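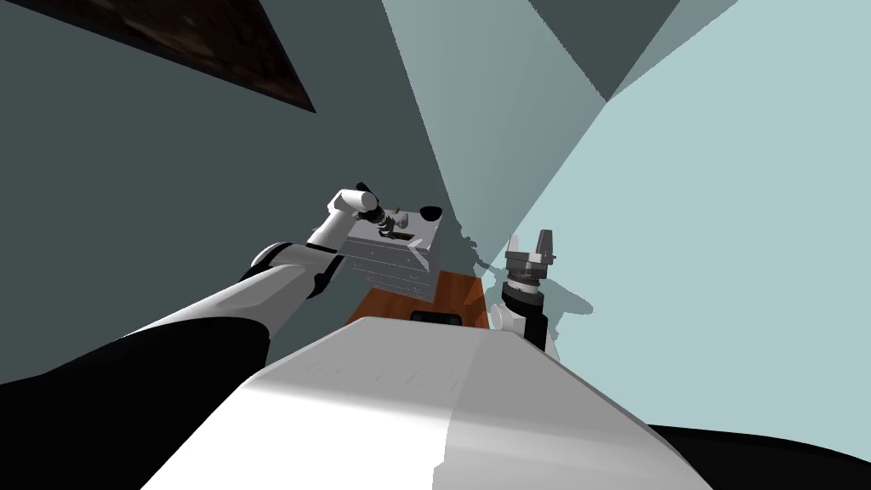 2018-09-25

上午把仿真里的随机化范围重新定了一遍。桌面木纹、墙面明暗、光源方向三项单独采样,箱体位置沿桌面长边偏移,朝向暂时固定。昨天三项绑在同一个种子上,墙暗的时候光源总在同一侧,策略等于白捡了一条线索,那批结果作废。

灰色金属箱的碰撞体换成了凸分解版本。原先用整体包围盒,顶部开口在物理引擎里是封死的,指尖一下探就被弹开,日志里却只记为“接触”。换完以后单步耗时有所增加,可以接受。

训练集现为520条轨迹,全部由脚本规划器生成,左臂执行,右臂保持抬起、夹爪张开。右臂关节角仍写进观测向量,这一点与 Sena Osei 有分歧。她主张右臂不动就应当删掉,维度小,收敛快。我想保留,后面双臂任务要沿用同一套接口。商定两种各训一次,种子相同。

下午跑评估,每个设置30回合。基线(无随机化)在未见过的墙面和光照下成功9回合,失败多为夹爪横向偏差过大,停在箱体边缘上方。加随机化的一组成功数是基线的两倍多,剩下的失败集中在下降末段:手腕姿态正确,高度估计偏高,夹爪提前闭合。怀疑与头部视角有关,从躯干上方看过去,前臂和手腕常挡住箱顶,单目图像里深度信息本来就弱。影子也许能补一点,但光源一随机,影子的位置就不再稳定。

做了一个小消融:关掉阴影渲染,其余不变,只跑10回合。提前闭合的次数没有明显变化。样本太小,不下结论,明天补齐到30。

Lornthorpe 那边来信问真机迁移的时间,回复十月。前提是 Milavell 的标定板能按时到,外参不重做,迁移数字没有意义。Gutley 的旧标定文件翻出来看过,坐标系定义左右相反,不能直接用。

待办:
评估脚本把“接触”与“夹持”分开记录。
下降末段加入腕部力信号,阈值先手调。
右臂观测有无的对照,今晚挂上去跑。
Kordestani 服务器磁盘快满,旧的渲染缓存删掉。

二十二点前提交了任务,队列前面还有两个作业。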